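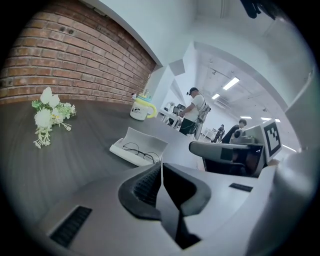 Vendula Havlíček has asked in writing whether a mug with a lid still counts as an open drink under item 3, and whether personal articles must be cleared from the desks before each inspection or only kept away from the edge. Both points are answered in the comments to the items concerned.

Clandley House, Room 11
Desk and Work Table Inspection Checklist
To be completed by the responsible person for the room. Mark each item Satisfactory, Action or Not applicable, and enter a comment where Action is marked.

PART A. DESK SURFACE

1. Personal articles set back from the front and side edges
Result: Action
Comment: Artificial flowers lying on their side close to the left edge of the desk. To be moved inwards or stood in a suitable holder. There is no requirement to remove decorative items before an inspection.

2. Spectacles and other breakable personal items in a case
Result: Satisfactory
Comment: One pair, thin black round frames, folded in a white case with the lid open. Occupants are advised to close the case when leaving the desk.

3. Drinks in lidded containers only
Result: Satisfactory
Comment: White mug with yellow handle, lid on, standing towards the back of the desk near the wall. A fitted or resting lid meets the requirement. The mug need not be of the travel type. Small ornaments on lids are accepted provided the lid sits level.

4. Surface free from sharp edges, splinters and lifting trim
Result: Satisfactory
Comment: Checked by hand along the front edge.

PART B. WALLS

5. Brickwork sound, no loose mortar above desk height
Result: Action
Comment: A few small dark holes and marks in the red brick. No loose material found on touch. The holes are to be filled when the Jelínek contractors next attend, expected in December. No new fixings may be made in the brick without written permission from the Trikov estates office.

6. Painted wall free from damp and flaking
Result: Satisfactory

PART C. WORK TABLE

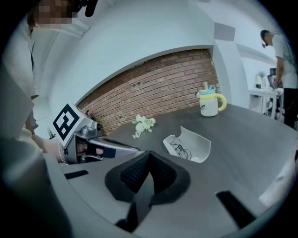 Wide grey work table, faint wood-grain surface; person standing at one side.

7. Table stable under moderate hand pressure at each corner
Result: Satisfactory
Comment: Feet adjusted at the previous visit. No further movement noted.

8. Clear standing space of 1,000 mm kept on the working sides
Result: Satisfactory
Comment: Measured at 1,000 mm on the shorter side. Chairs must be pushed in when the table is used by persons standing.

9. Lanyards, neck straps and bracelets considered
Result: Satisfactory
Comment: May be worn for ordinary table work. Lanyards should be of the breakaway pattern.

PART D. ACCESS AND HOUSEKEEPING

10. Route to the door at least 675 mm wide throughout
Result: Action
Comment: Reduced by a Pirent storage unit left beside the door. To be returned to the store by 5 p.m. on the day of inspection.

11. Previous actions closed
Result: Action
Comment: Item 5 carried forward. All others closed.

Completed copies are kept in the room folder. A second copy goes to the estates office.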